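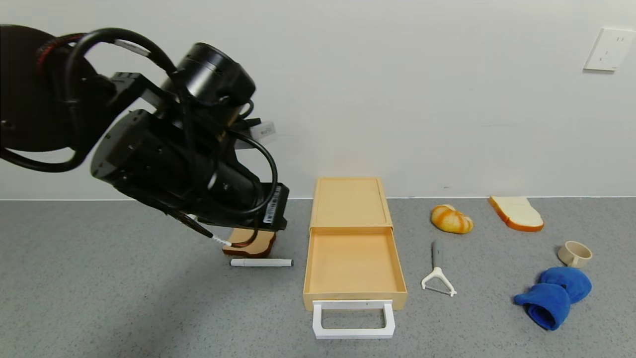
Self-leveling compound low in one corner after curing — second pour or grind?

Asked in Floors and Subfloors

Concrete slab, ground floor, old garage converted to a workroom. I primed and poured Kedberg self-leveler in January over the whole room. Most of it is flat within 1/8 inch over 10 feet, but the corner by the side door drops off by almost 3/8 inch across the last 18 inches. Finished floor will be glue-down vinyl plank. The plank instructions want 3/16 over 10 feet.

Can I pour a second layer in the corner only, or will a thin edge break loose? The bag says minimum thickness 1/8 inch and doesn't mention feathering.

3 answers

Answer 1 (accepted)

Don't feather a product that lists a minimum thickness. The thin edge dries out before it can bond and turns to powder under the adhesive. Use a cement-based patch rated to feather edge for this.

Scuff the cured surface with an 80 grit disc and vacuum it. Prime again, since cured leveler is more porous than the slab and pulls water out of the patch. Most primers get diluted for a first coat on porous surfaces; check the label for the ratio. Let it go clear and tacky.

Work from the low point out with a long straightedge, in two passes if the patch has a depth limit per pass. Check with the straightedge in both directions, then diagonally. Scrape ridges while the patch is still green — it is much harder to fix the next day.

Do a moisture test before gluing anything. Garage slabs often have no vapor barrier.

Dorian Moulin

Answer 2

I had the same thing and just used extra adhesive in the low spot. Fine so far.

Comment: Extra adhesive is not a filler. It skins over on top, stays soft underneath, and the plank joints move.

Answer 3

Agree with the patch. Also check the door side for a slope in the original slab. Garages are usually pitched toward the door, so the leveler may have run out there if there was no dam across the threshold. Foam backer rod and tape is enough for a dam.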